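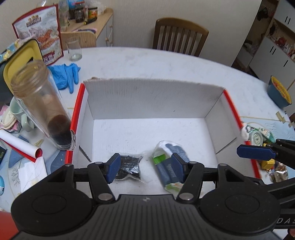 Last updated: October 13, 2020

Undholm neighbourhood library will open again its reading room in April, after works on the roof and the heating. The new room has 91 seats, and 40 of them are reserved for students in the evening. "We thank all our members for their patience," said Guido Cirillo, head of the library. The programme of the opening will be published on our noticeboard. Media contact: Boyang Pan, Undholm Library office.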